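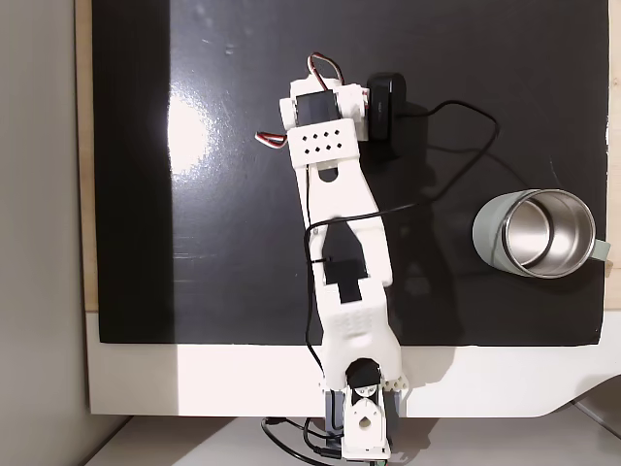

Toko Opens September Loan Round for Small Producers in Mendoza

MENDOZA, Argentina – Toko, a nonprofit lender that works with very small businesses, will open its next loan round in September. The round will offer credit to 471 borrowers in the province of Mendoza, most of them women who sell food, clothing or farm goods from home or at local markets.

Loans will run for 14 months. Borrowers make no payments during the first 2 months, a change from earlier rounds, when the first payment came due after four weeks. Toko made the change at the request of borrowers who buy their supplies in bulk and need time to sell before they can repay.

The lender does not ask for property as security. Applicants join a group of neighbors, and each group agrees to cover a missed payment if one of its members falls behind. Toko currently works with 47 groups in the province. New applicants may join a group that has room or form one of their own.

Typical uses of the loans include sewing machines, ovens, seed, irrigation hose, market stall fees and repairs to delivery bicycles. Loans may also be used to pay off supplier debt, but not to pay off another personal loan. Borrowers who changed trades after losing factory or packing work are welcome to apply and do not need a sales record. They will be asked for a short written plan, and loan officers can help prepare it.

The September round is funded in part by Elier, a savings cooperative that has supported Toko's work with fruit and vegetable growers. Elier will also hold the savings accounts that come with each loan. Borrowers put a small amount into the account with every payment and can take the money out once the loan is repaid.

Bookkeeping classes will be offered in the evening, starting at 7 p.m., with child care on site. The classes use workbooks from Zesaditz, a training publisher, and cover pricing, stock records and setting aside money for taxes. Attendance is required for first-time borrowers and open to everyone else in a group.

Application forms will be available at Toko's Mendoza office and from group leaders. Applicants need an identity document, proof of address and the names of two people who know their work. Decisions will be given in person at the group's regular meeting.

About Toko

Toko makes small loans to people who cannot get credit from a bank. It offers group loans, savings accounts through partner cooperatives, and basic business training.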